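September 25, 2024
Bench notebook, costume jewelry lot, mixed beads and bangles

Picked up the lot from Irkent this morning. The slip says "assorted semi-precious, sorted." I have my doubts about both halves of that. It came as one bag inside another bag with a twist tie, and if anyone sorted it they did it with their eyes shut.

Total for the lot on the kitchen scale: 1,140 grams with the bags, which I didn't bother to subtract. The slip claims 80 pieces. I got 58 on the first pass and 58 on the second, and I'm not going to do a third. Have written to Irkent. The last time I wrote to them they sent me a coupon, so we'll see.

General complaint before I forget it. The Casix price guide, which everybody here swears by, lists "glass, stone and resin beads, stretch" as a single line with a single price. How is that a guide? A stone strand and a resin strand are different jobs. One is heavy and eats through its cord at the drill holes, the other scuffs if you look at it wrong. I would rather have no guide than one that puts them together and sounds sure of itself.

Also tried the "touch it to your lip" test for glass versus plastic that keeps getting passed around. Cold means glass, warm means plastic. Fine in January maybe. With the window open and everything on the table the same temperature I got a different answer each time on the same bead. Putting that one back in the drawer with the onion-juice silver polish.

Laid a handful out on the striped cloth to decide what gets restrung and what just gets wiped and bagged.

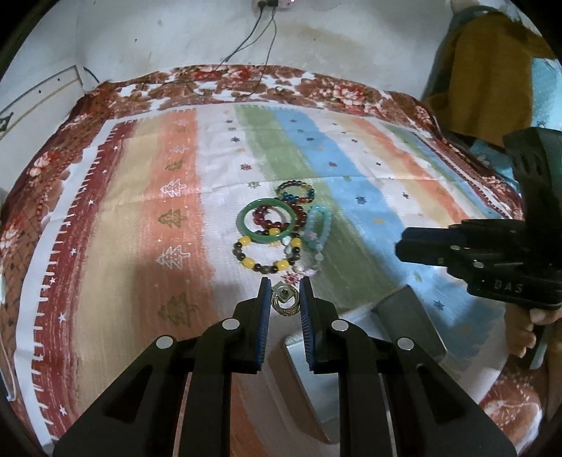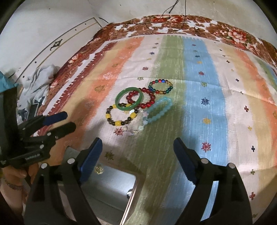
Restringing is where I part ways with the Tanoli method, or what people call the Tanoli method, meaning the sheet taped up over the sink. It says to restring every stretch bracelet that comes in, no matter what. That's a lot of cord and a lot of evenings to spend on pieces that may be perfectly sound. My own rule for now is a slow pull over two fingers, then look between the beads for fuzz or gaps. On that rule the deep red one goes to the front of the line, mostly because I want to know what the beads are and I can't tell with them strung tight. The black, brown and yellow one can wait. The big yellow beads will tempt somebody to write "amber" on the tag. Please don't. Yellow is a color. Until one of them has been in salt water and had a proper look under the loupe, the tag says "yellow bead" and nothing else.

Same goes for the plain green bangle. The slip has a line for "jade bangle, 1" and I assume this is what they mean by it. I'm not writing jade. A nice shine on the rim tells me it was polished, and you can polish anything. It gets a scratch test on the inside where it won't show, then the density check, and if the result is unclear the tag says "green bangle" and we price it like one.

Cord. We have two kinds in the cabinet, the Grovetti clear elastic and a spool with no label that somebody left. The Grovetti is supposed to hold a surgeon's knot without glue. I've had it slip on me twice, and both times I was told I'd tied it wrong. Possible. But if a product only works for people who tie it right on a good day, I'd say the product has a problem too. Tried it again this afternoon on a scrap strand – pre-stretched, double knot, 30 pulls – and it held. One strand, one afternoon. I'm not changing my mind on that.

The unlabeled spool broke on the fourth pull. Thrown out. If it was yours, sorry, but label things.

Cleaning. Lukewarm water, one drop of dish soap, soft brush, towel. No ultrasonic for anything strung on elastic and nothing with glued parts in it, and yes, I know the lid says "safe for all jewelry." The lid was written by the people selling the machine.

To do
– Salt water for one yellow bead, after the strand is cut, not before
– Scratch and density on the green bangle
– Same knot test again with a heavier strand, and leave it hanging overnight this time
– Answer from Irkent on the missing pieces
– Ask who put up the sheet over the sink and where it came from

Bags are on the second shelf. Don't mix them with the September returns, which are in the same kind of bag and also have no labels on them.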